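Workshop notebook, Rivstead core shed and test room
18/02/2021

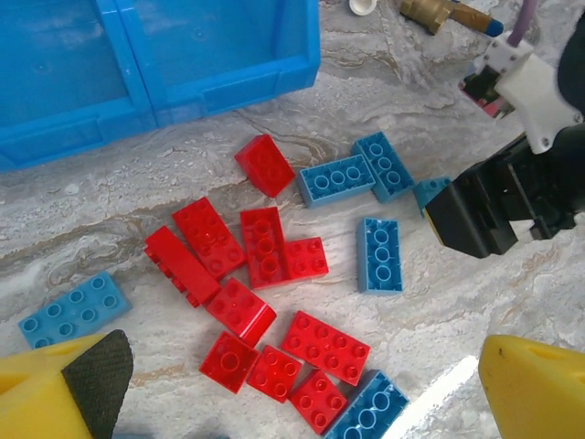

Bench top with the red and blue bricks, bins behind.

Continued with the Cardoso drill core. Box 204 was opened this morning and I logged it down to the broken zone. The rock is the same gray schist as in the box before, but the quartz veins are thinner and the pyrite is finer. I could not see any copper minerals with the hand lens. Two pieces were put back in the box upside down by somebody, I turned them and marked the top with yellow crayon.

Point load test: 7 pieces prepared, 2 of them not valid. In both cases the break went along an old joint and did not pass through the loading points. I wrote them in the table anyway, with a note, so that we don't wonder later where they went. The valid ones are stronger than I expected from the look of the core. Please don't use the average yet, I want to repeat with pieces from the lower boxes.

The pump on the small flotation cell is leaking again at the shaft. I tightened the gland and it became slower, but it did not stop. The packing must be changed before we start the Ziladness samples. I looked in the drawer and we have only the wrong size.

Read the old shaft report in the evening. It says the first adit at Cardoso was driven in 1830, and the sketch shows it much closer to our hole than the new map does. If the sketch is right, the broken zone could be old workings and not a fault - this would also explain the lost water in the driller's sheet. To check with the survey from September.

Flirkus spreadsheet: the depth column still rounds to whole meters. I changed it in my copy only.

Next: cut the half core from 204, order packing, dry the second tray again, weight was not stable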